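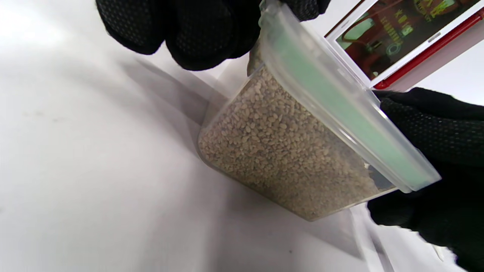

The Price of a Scoop

I have spent most of my working life moving dry goods from large containers into small ones, and I never thought of it as a skill. It was what you did between phone calls. So it was a strange thing to open a sales packet from Skidstead and learn that scooping is now a "contact-rich manipulation primitive," and that I could rent the equipment to teach it for $223 a month.

My shop in Hesgate sells grain, seed and dried beans by weight. We own one robot arm, a Plurketti, which my business partner Bernadette Kincaid bought secondhand from a bakery that had stopped speaking to it. The Plurketti can lift a box and put a box down. It can do this all day. What it can't do is fill a bowl, and the filling of bowls is more or less the whole business.

Skidstead's offer is simple enough on paper. They send you a pair of gloves, the trackers that ride on them, and an account. You put on the gloves and do your job. The account turns what your hands did into something a robot can practice from. There's a refundable deposit of $613, and the word "refundable" has a footnote. We signed up in February, when trade is slow and judgment is poor.

I want to be fair to the gloves. They're comfortable, they grip well, and after a morning I had stopped noticing them. The trackers I noticed. They are VR controllers, the kind teenagers use to fight skeletons, and they sit on the backs of your hands while a box on each forearm minds its own affairs. You learn to keep your elbows out. You learn not to scratch your nose. Bernadette walked in while I was suited up and asked whether I'd be joining the rest of the crew on the surface.

The first week I was bad at my own job. I hadn't expected that. I have been filling bowls since before I could drive, and as soon as it was being recorded I began doing it like an actor playing a grocer. I made big, clear gestures. I leveled the scoop with a flourish. The recordings came back from Skidstead's reviewer, Wanda Rosenthal, with a polite note asking me to please work the way I normally work, and adding that I seemed to be "presenting" the scoop to someone. 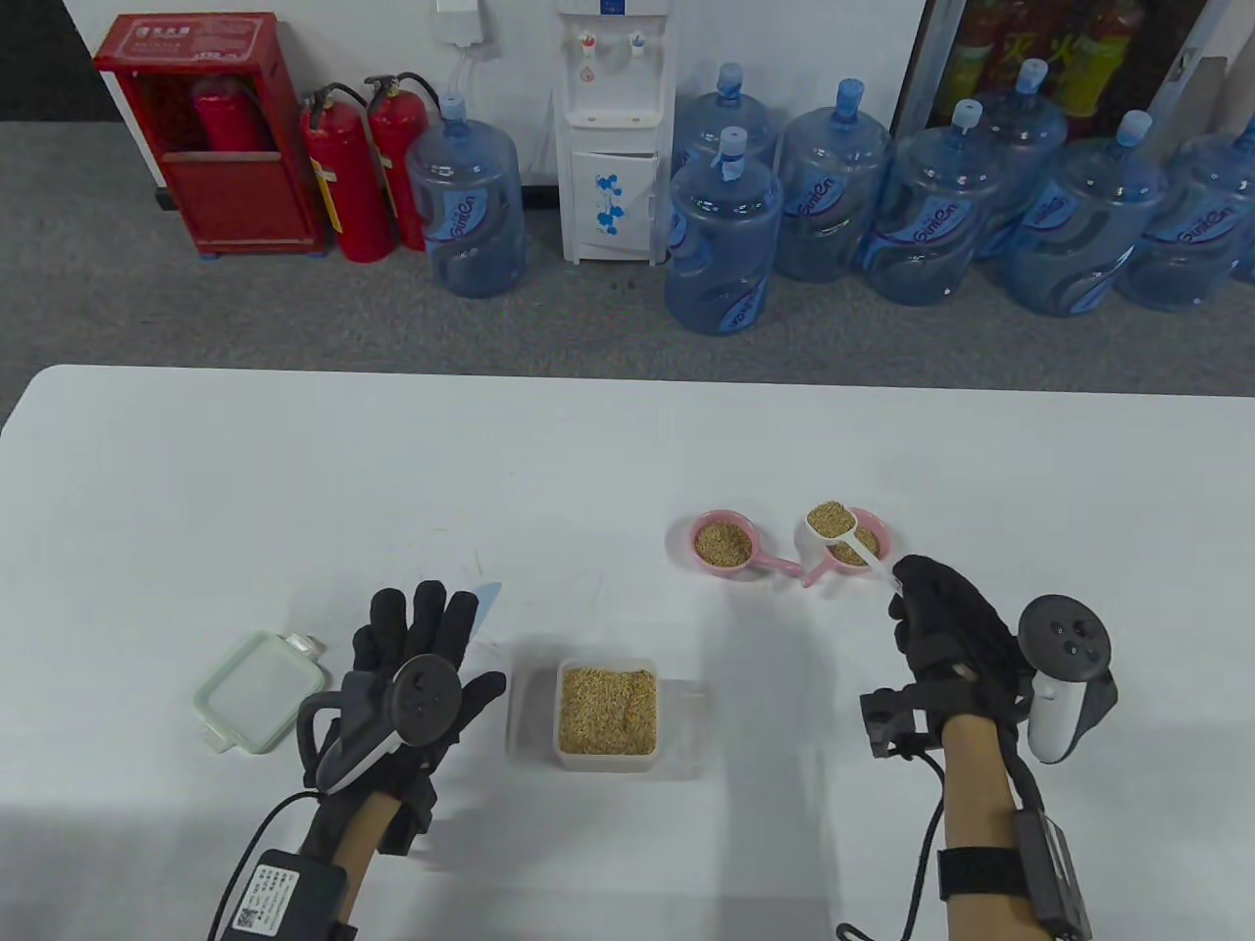 Photo courtesy of Skidstead

Rosenthal knows her stuff, and she is the best part of the service by a wide margin. She told me that spilled grain was welcome. A recording where the scoop comes in too full and the hand slows down to save it was worth more to her than a clean one. She wanted different bowls, different heights of grain, the container moved over a bit. She wanted the lid taken off and set somewhere new each time. I have had bosses who paid less attention to how I worked, and one of them was my father.

My complaint is with the packet, and with the people who write packets. Skidstead sells this as "no-code automation for the small business." True, I wrote no code. I also did 9 hours of scooping with a computer game strapped to my wrists before the Plurketti was allowed to try anything, and I did it in the evenings, after a full day of scooping for money. If you hired a kid and he needed that much showing you would ask him gently about college. The packet has a chart of the hours you'll save. It has no chart of the hours you'll put in, and I looked on the back.

Then there is the matter of whose hands they are. Under the standard agreement, my recordings go into a common pool, and my scooping may end up in an arm on the other side of the country, working for somebody who sells the same beans I do at a lower price. Bernadette thinks this is funny. She says I should be flattered to have a style. I asked for the private plan and was told it existed, and was then told what it cost, and we went back to talking about the common pool.

I don't think this is wicked. Trades have always been copied by whoever stood close enough to watch. When I learned, I learned by watching a man named by everyone at the counter as simply "Harms," who would not have cared for being recorded but let me stand there anyway and hand him bags. He got help out of it. I got a living. What bothers me about the Skidstead deal is that I pay them for the privilege of being the one who's watched. If my hands are worth pooling, there ought to be a discount in it. Fifteen percent would do. I've put that in writing, and have received a very warm reply that did not contain a number.

As for the Plurketti, it scoops. It goes in at my angle, a bit steep, and gives the handle the same small shake at the top that I give it, which I didn't know I did until I saw an industrial machine doing it. It is slower than I am. It gets along fine with a full container and loses heart when the grain gets low and you have to tilt the thing and chase what's left into the corner. Rosenthal says that's a matter of more recordings. I'm sure it is.

Would I tell another shop to buy it? If you have the arm already, and someone in the building who can stand being filmed in spirit for a couple of weeks, then yes, take a month and see. Read the footnote on the deposit. Ask about the pool before you sign, and ask again on the phone. And if your work changes with every customer, as ours does around the holidays, keep your money and buy a bigger scoop.

We've renewed through spring. Bernadette wants to try lentils.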